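Bagging up (household)

From the Zakesel Home Encyclopedia, section Floors and Clearing

Bagging up is the job of getting loose stuff off a floor and into bags or wrapping so it can be carried, stored or thrown out. Most people lump it in with cleaning. I keep it as a separate entry because you do it before any cleaning happens, and because I've done it in enough old workshops and brick-walled back rooms to have opinions!

Names for it

Where I grew up it was "sacking out." Movers say "bagging off," and the old Drillunero storage handbook, all 112 pages of it, calls it "soft packing" and gives it one paragraph. That paragraph is mostly about string. I've stuck with bagging up since June, when this section got its own index and I had to pick something.

Bags

There are two kinds you'll meet again and again. The first is a stand-up bag, the sort with a bottom stiff enough or full enough that it stays upright on the floor when you let go of it. You can drop things in with both hands, and it doesn't need a second person holding the mouth open. The second is the thin black plastic bag, which holds a lot more than you'd think but slumps into a shiny heap the minute you set it down (and then you're hunting around for the opening). I like to have one of each going, side by side and close to the wall.
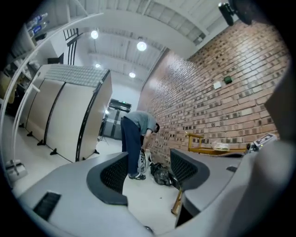

Keeping them by the wall leaves the middle of the room open for walking, and a soft bag has something to lean on. Fold the mouth of a black bag outward twice, like a shirt cuff, and it'll stay open a good deal longer. Don't fill one past two-thirds if there's wood in it. Offcuts and bits of trim have corners, and corners go right through thin plastic - usually on the stairs.

Bending and lifting

Almost all the work in bagging up is down at shoe level. Bending from the waist is quick and everybody does it, me included, but after an hour my back has plenty to say. Going down on one knee is slower and kinder. So is putting the bag up on a low stool for the small stuff. My own limit is eight bags and then a sit-down with something cold to drink.

Long and awkward things

Long pieces don't go in bags at all, whatever the package says. They get a sleeve of clear plastic, taped at both ends, with the extra length tucked under. Clear is better than black for this, since you can tell what you've got without cutting it open. It does crinkle and it does catch the light, and an armful of wrapped pieces is slippery, so carry them one at a time, with your hand close to the middle.

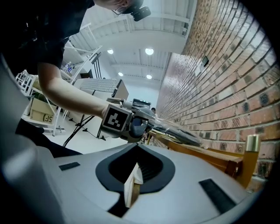
Harms

Small wooden pieces are the other thing people ask me about. They roll under things, they get kicked, and they turn up weeks later. I pick them up last, after the bags are tied, and put them in a box of their own. If a piece might belong to something (a peg, a wedge, part of a toy), it goes on the windowsill for three days before I decide.

Ties and labels

A plain overhand knot in the neck of the bag is fine for anything you won't open again. For storage I use a Stesamix tie, the flat reusable kind. I bought a box of 900 and I'm going to be leaving them to somebody in my will. Write on the label before you stick it on, in big letters, and put it near the top of the bag.

See also: Sweeping; Offcuts; Wrapping, clear; Stairs, carrying on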